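**Week 2 – Set the table before you set the price**

Tirta Kusuma's tutorial group, November. Bring the Nonport reading, ideally read.

Hospitality students tend to cost a menu by ingredient and forget the crockery. The Pelupessy café bought 1,094 side plates in its first year and finished with far fewer, a mystery its owners filed under "staff morale". Breakage is a cost. So is theft, which we'll politely call shrinkage.

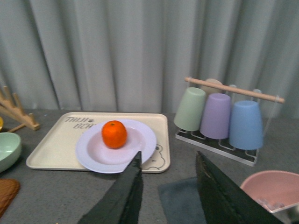

*Fig. 1. Plain white plate on a cream tray with a bear drawing.*

Colour matters too. Pale rims make a modest serve look intentional, and guests forgive a great deal of empty china if the flavour turns up. The Uta case (p. 2) tests this theory past the point of decency – two scallops, one smear, $48.

For tutorial:

- Work out replacement cost per cover at Reruvau, using 1,510 covers a month.
- Decide who pays when a guest drops the plate. "The guest" is a brave answer. Defend it.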